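## Back-up stories are back, and Raltura has the best ones 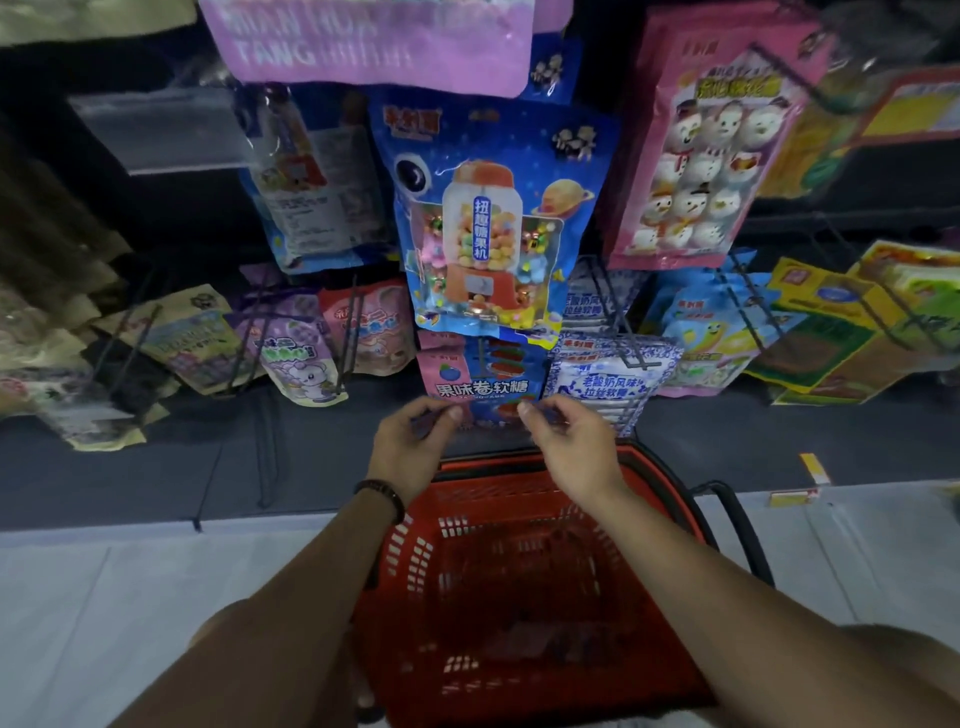 If you dropped Raltura somewhere in its first year, please go and dig out your issues, because the back-up stories have turned into the best eight minutes of my reading month. For anyone new: Raltura is the space-salvage comic from Wako, a monthly, with a main story that runs most of the issue and then a short piece at the end set somewhere else in the same universe. The main story is heavy going at the moment (sieges, treaties, a very long trial). The back-ups are bright and silly and move like crazy. Think of a candy package with a cartoon gumball machine on the front, a ringed orange planet and tiny astronauts all sharing the same bit of sky, and you have the mood of these things exactly. The colors are loud, the people are small, and everything in space looks good enough to eat!

I've been wanting to write about this since April, when the back-up in the spring issue did something I'd never seen the book try. It told a complete story about the crew of a supply tug, start to finish, with no dialogue. The tug leaves Grendia with a full hold. It stops at one outpost after another. At each stop the hold gets emptier and the crew gets a bit shabbier, and the last panel is just the tug heading home with its lights off. I read it standing up in the kitchen and then I sat down and read it again.

What I love is how it feeds the main book. You remember the siege chapter where the defenders open a crate of rations and one of them starts laughing? We never learned why. In the tug story you see the crate being packed, and you see what somebody has drawn on the inside of the lid. That's it, one panel, no arrow pointing at it. I only caught it on my second pass, and then I went running back to the siege chapter to check the lid. It's there! It's upside down and half in shadow, but it's there, and that issue came out months before.

So somebody at Wako is planning this stuff a long way ahead, or somebody is very good at going back and picking up loose bits. I don't mind which.

### Where to start

The back-ups aren't numbered and they don't all have titles, so for my own use I've been calling them by whatever's in them. There are 12 so far if you leave out the pinup pages. My favorites, in no real order:

- **The tug one.** See above. Read the siege chapter first if you can.
- **The one with the lighthouse.** A keeper on a dead moon answers a distress call that turns out to be her own, sent years earlier. It has a great last page turn, so don't flick ahead.
- **The tax collector.** Two pages long and the funniest thing in the series. Grendia sends a collector to an asteroid with a population of one.
- **The choir.** This one splits people. It's slow, and the lettering does something odd with overlapping balloons that I found hard to follow the first time. I've come around to it. Try reading only the left-hand balloons all the way through, then the right.

I'd skip the robot wedding until you've read issue 9, as it gives away who survives the trial.

### A word about the collected editions

This is my one grumble. The first paperback leaves the back-ups out completely. I can see how it happened – the main story reads faster without the breaks, and paper costs what it costs – but it means a whole bunch of readers have no idea the tug story exists. A couple of people at the Studlow comics night had read the paperback twice and looked at me like I'd made it up. I passed my single issue across the table and didn't get it back for an hour.

Wako has said on its letters page that the second paperback will have a back section with "selected shorts." I'd rather have all of them, printed where they first ran. Placement matters with these. The lighthouse story comes right after the blackout scene, and you turn from a solid black page to that one yellow lamp. Stick it at the end of a book after an ad for bookmarks and you lose that.

The letters page also mentioned a small hardcover of nothing but back-ups, limited to 1000 copies, if there's enough interest. I have written in. I may have written in more than once. If you've got a stamp and five minutes, I'd love it if you did too, and mention the tax collector, as I'm worried they think it's too short to bother with.

### Next time

I'll be looking at the color guides printed in the back of the winter special, and why Grendia's sky goes from green to pink partway through the trial (I have a theory, and it involves the windows). Comics night is Friday at the usual place in Studlow. Bring a back-up story from any series you like, old or new, and we'll swap. Mine will be in a plastic sleeve this time, and I'd like it returned.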